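Clalledwood Robotics Club — Student Arm Guide
Section 4: Setting up for the cloth task

Contents | Previous: Section 3, Powering the arm | Next: Section 5, Saving and labelling runs

4.1 Before you start

Work through this section every time you set up a bench for the cloth task, including when another pair used the same bench earlier in the afternoon. You will need the arm already bolted down and powered as in Section 3, the bench laptop, the bin of practice cloths and the blue settings card for your arm. The club has 2 arms for this task, called Lisby and Morris. They are the same model, but their grippers were put together in different years and their settings are not shared.

Two students work each bench. One drives the arm and one sits at the laptop with a hand near the stop button. Swap after every ten runs.

CAUTION: The stop button must be pressed in whenever hands are inside the taped floor line. Check it yourself, even if your partner says it is in.

4.2 Preparing the bench

1. Press the stop button in and leave it in until step 4.4.
2. Clear the bench top. Pens, phones and water bottles go on the shelf behind you.
3. Wipe the work surface with a dry microfibre cloth. Do not use spray cleaner near the arm.
4. Turn on the overhead bench light and set it to the middle position. Close the blind on the window side if there is direct sun on the bench.
5. Take one cloth from the bin. Shake it out, crumple it in both hands and drop it on the work surface within easy reach of the arm. Do not smooth it or arrange it.

Note: Use cloths from the bin only. Hoodies and scarves have cords and zips that catch in the fingers, and we have lost one finger to a zip already.

4.3 Checking the gripper

1. Look at both fingertip pads. They should sit flush with no lifted edges. If a pad moves when you push it sideways with your thumb, stop and tell the supervising teacher.
2. Check the screws on the fingers with the 2 mm hex key from the Kumar tool roll. They should be firm. Do not lean on the key. The threads are in plastic and strip easily.
3. Brush lint out of the openings in the fingers. Lint collects there quickly with the older cloths.
4. Hold a sheet of paper between the open pads and look along it. If one pad is clearly twisted compared with the other, do not carry on to calibration.

Note: Spare pads are in the second drawer, in the bag marked with the name of your arm. Replacing them is covered in Section 8. Students in their first term should not replace pads without help.

4.4 Calibrating open and closed

1. Both students move outside the floor line. Release the stop button by turning it clockwise.
2. On the laptop, open the control program and choose Gripper, then Calibrate.
3. Choose Open. Wait for the fingers to stop, then compare the reading with the blue card. On Lisby the open value should read 1,891.
4. Choose Close with nothing between the pads. On Lisby the closed value should read 497.
5. If either reading differs from the card, run the calibration again. If it is still different the second time, write both readings in the bench log and ask for help.
6. Choose Save. The program will not keep the values if you close the window first.

Morris has its own card. Copying Lisby's numbers across will make the fingers push too hard when they close, and the motor will shut itself off to cool.

CAUTION: If the gripper buzzes while closed, choose Open straight away. Do not wait to see if it settles.

4.5 Lining up for a grasp

1. Set the speed slider to Slow. Leave it there until you have done at least ten runs on that day.
2. Bring the arm over the work surface and open the gripper fully.
3. Open the wrist view on the laptop. The picture is sideways on these arms, so the fingers come up from the bottom corners. Leave it that way. Past runs were saved in the same position and need to match.
4. Find a loose fold or a raised edge of the cloth. A fold that sticks out on its own is easier than the middle of the pile.
5. Move in small steps until the fold is close to the gap between the pads. Check the wrist view after each step.
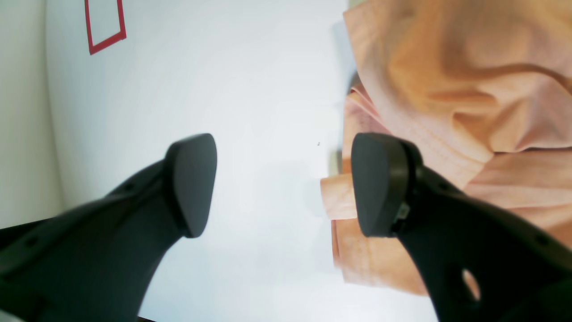 Figure 4-1. Wrist view with a folded edge of cloth beside the right pad.

6. Shift sideways until the fold lies between the two pads, then lower the arm one step at a time. Stop if a fingertip touches the work surface.
7. Close the gripper. Wait one second before lifting.
8. Lift straight up. If the cloth slips out, open the gripper, go back to step 4 and choose another fold. Mark the run as a miss — misses are kept along with everything else.

Note: If the white surface looks washed out on the laptop, turn the bench light down one position. Do not change the camera settings in the program.

4.6 If something is not right

Fingers do not move: check that the stop button is released, then check the gripper cable at the wrist.

Wrist view is black: unplug the camera at the laptop end, count to five and plug it back in.

Error 127: the program has lost the gripper. Press the stop button, restart the program and repeat 4.4 from the beginning.

Cloth caught in a finger: press the stop button first, then ease the cloth out by hand. Never drive the arm to pull it free.

4.7 Packing up

1. Move the arm to its Rest position and press the stop button.
2. Close the program, then switch off the power supply.
3. Put the cloth back in the bin and return the blue card to its hook.
4. Sign the bench log with the number of runs and any faults.

Last changed in October: readings for Lisby updated after the new pads were fitted.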